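Week 9 notes: Showing the robot what you want

Intro to Robot Learning, Millstead campus
Posted 19/08/2023

Okay, these are my notes from the last lecture, cleaned up a little so you can read them before lab. I skipped a few of the side stories (sorry to whoever liked the one about the dishwasher) and added the stuff people asked me about afterward. The slides have the math. I'm mostly going to talk here.

Where we left off: we had a policy, which is just a function that looks at the cameras and the joint angles and says what to do next. And we need examples to train it. The question for this week is where those examples come from, and the answer is you, sitting there, doing the task through the robot until your shoulders hurt.

Two ways to show it

The first way is kinesthetic teaching, a big name for grabbing the arm and moving it. You put the motors in a mode where they hold up the arm's own weight and not much else, and then you drag the gripper through the task while the joint encoders log everything. I love this for single-arm stuff with simple paths. You feel contact right in your hands! The trouble is that your hands and sleeves end up in all the camera views, and a policy trained on those images has learned from pictures full of you. Come test time, you're gone. Some people play the path back afterward with nobody touching the arm and record the cameras then, and that's fine as long as you put every object back exactly where it started.

The second way is teleoperation. You drive the robot from somewhere else, with a joystick, a VR controller, or a pair of leader arms that the working arms copy joint by joint. With two arms I'd pick leader arms every time. Trying to drag two grippers around by hand at once is a comedy, and I've done it, and I have the bruise.

Our lab task: bottles and a tray

You'll be doing small bottles into a clear tray, two arms, teleoperated. It sounds like nothing. Give it ten minutes and you'll have opinions about bottles.

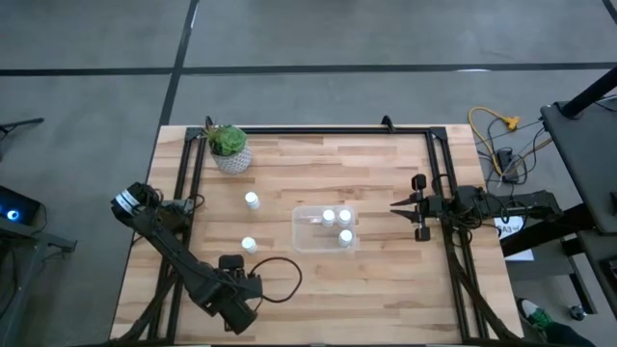

Fig. 1. Bottle task partway along: three in the tray, two still out on the wood.

A few things I want you to think about with that setup. The tray is see-through, so the wood grain comes right up through the bottom of it, and to a camera the edge is mostly a thin pale line. You can tell where the tray is without trying. Your policy may not! So move the tray between episodes, a little at a time, and turn it sometimes. Same with the bottles. If they always start in the same two spots, you've trained a very expensive music box.

Also watch the spacing inside the tray. Two bottles side by side leave you very little room to open the fingers, so the order you fill it in matters a lot. Pick an order with your partner and stick to it. Mixed strategies are the number one thing that wrecks student datasets: half the demos fill from the left, half from the right, and the policy averages them and sets the bottle down on the rim.

What makes a demo good

Slow and smooth beats fast. Don't pause in midair to think, because the policy can pick up the pause and just hang there. If you miss a grasp, go ahead and recover and keep the episode, those are gold. If you knock something over and then have to reach in with your hand, throw it out.

And look at what the cameras look at. When you're teleoperating it's really tempting to peek around the arm with your own eyes, and then you're using information the robot never gets. Try at least a few runs working only from the monitor. It's humbling.

How many is enough?

Last May's group collected 204 episodes in Kestura (that's our recording software, login sheet is on the course page) and got something that worked if you were nice to it. I'd like each section to reach 300 this time. Split up, that's roughly one long afternoon per pair. Trade seats often, tired people make wobbly demos.

For lab

Read the Kestura quick start, the part on starting and discarding episodes. Write down your fill order before you sit down. Bring one paragraph on which parts of the task you'd vary and which you'd leave alone, and why. Check the arms' cables have slack before you move anything, and keep your own hands off the table while your partner is driving.

Next week we train on what you collected.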